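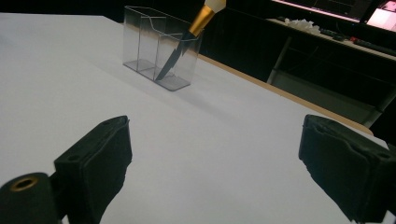
흰 테이블 위의 투명 아크릴 정리함. 앞 칸에 칼 한 자루.

지난 11월에 Udix 생활용품 박람회 다녀온 얘기, 미루고 미루다 이제야 올려요ㅎㅎ 역에서 셔틀 타고 30분이라더니 길이 막혀서 멀미가 살짝 났고요, 도착하니까 입장 줄이 벌써 건물을 돌아가고 있더라고요. 사전등록 안 했으면 진짜 울 뻔했어요!

제일 먼저 간 곳은 Helow 부스예요. 주방 수납 쪽인데 서랍 칸막이를 직접 끼웠다 뺐다 해볼 수 있어서 한참 놀았어요. 저희 집 싱크대 서랍이 폭 56cm라 맞는 게 늘 없었거든요. 직원분께 여쭤보니 길이 조절되는 걸 꺼내 주시는데, 바로 샀습니다(남편한텐 비밀).

그다음은 Dridbridge 도자기! 접시 가장자리가 살짝 울퉁불퉁한 게 너무 예뻐서 다섯 장 세트를 들었다 놨다 하다가 결국 내려놨어요. 들고 갈 자신이 없더라고요ㅠㅠ 온라인 몰에도 있다니까 세일하면 다시 보려고요.

점심은 2층 푸드코트에서 비빔국수를 먹었는데 양념이 좀 달았어요. 대신 옆 카페 Sepúlveda 원두 시음이 괜찮아서 커피를 두 번이나 받아 마셨네요. 고소한 쪽 좋아하시면 입에 맞으실 거예요.

오후에는 대기번호 82번 받아서 행주 삶는 법 강연도 들었어요. 자리가 없어서 뒤에 서서 들었지만 메모는 잔뜩 했고, 이건 따로 정리해서 올릴게요. 참, 물품보관함은 오전에 다 차니까 큰 가방은 두고 가세요~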